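Zondau Records Services
Vacancy: Records Retention Technician (full time, on site)

Zondau manages paper and mixed-format records for small utilities, clinics and engineering firms. The technician appointed to this position will work on the Agudelo series, a body of drainage and easement files transferred to us when the Agudelo survey practice closed. The series is held in 748 boxes and has a partial finding aid covering 2,241 folders. The remaining folders have no folder-level description. 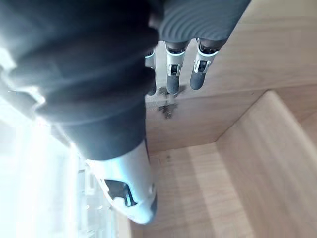 PLAKDALE, November. Applications are open for one technician, reporting to Maribel Valderrama, Series Manager. The appointment is for 17 months. Extension depends on renewal of the storage contract and should not be assumed.

Purpose of the position

The technician prepares folders for retention review, applies the approved schedule, and records the outcome in the register. The position does not include authority to destroy records. Destruction lists are compiled by the technician, checked by the Series Manager and signed by the client.

Main duties

Check each folder against the finding aid and correct the title, date range and box number where they differ. Where no entry exists, create one using the house description rules.

Remove metal fasteners, rubber bands and plastic sleeves. Replace torn folders. Do not flatten rolled plans; log them for the conservation bench.

Assign a retention class. Easement agreements, recorded plats and signed field books are permanent. Routine correspondence is held for the period shown in the schedule. Duplicate prints are marked for disposal only when the master copy has been located and its box number entered in the register.

Separate folders that contain personal information and place them in the restricted sequence on the same day they are found.

Answer retrieval requests from the client. Standard requests are filled by the end of the next working day. Urgent requests received before 2 p.m. are filled the same day.

Prepare a short written return each Friday giving boxes opened, boxes closed and any folders on hold, with the reason for each hold.

Place of work

The work is done at our Plakdale office. Boxes are delivered from the Brorside store on a weekly van run and returned on the same run. Closed cabinets in the office hold supplies and work in progress. Boxes under review are not left out overnight, and the technician signs for the cabinet keys at the start and end of each shift.
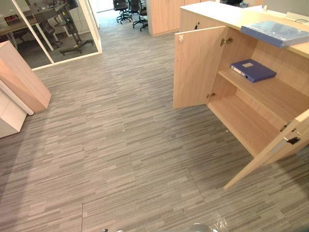

Requirements

A high school diploma or equivalent, and at least 2 years of paid work in records, archives, a law office, a title company or a similar setting.

Accurate keyboard entry. Short-listed applicants will take a timed exercise using sample folders and a blank register.

Ability to read survey plans well enough to identify the parcel, the date and the surveyor. Training is given on older abbreviations and on township and range notation.

Ability to lift a full records box to waist height and to stand for part of the day. Carts and step stools are provided. Applicants who need an adjustment to any of these duties should say so in the cover letter, and the duties will be discussed before the exercise is scheduled.

Experience with a retention schedule is preferred. A degree is not required and will not be scored.

Terms

Hours are 8:30 a.m. to 5 p.m., Monday through Friday, with an unpaid half-hour for lunch. Overtime is not offered. Pay is on the Technician II scale, and the current scale is sent to every applicant with the acknowledgment. Paid vacation accrues from the first day. Remote work is not available for this position. Parking is free in the rear lot; the nearest bus stop is on the Brorside line.

The offer is subject to a background check and to a signed confidentiality agreement covering client records.

How to apply

Send a résumé, a cover letter of no more than one page, and contact details for two references to Gladys Huaranga, Personnel Office, Zondau Records Services, Plakdale. Mark the envelope or subject line "Agudelo technician." References are contacted only after the exercise.

The cover letter should describe one filing or indexing problem you have handled, the rule you applied, and how the decision was recorded. Letters that do not address this point will be returned once for completion.

Applications close at noon on the last working day of November. Applicants who are not short-listed will be notified in writing. Questions about the duties go to Maribel Valderrama; questions about pay, benefits or eligibility go to the Personnel Office.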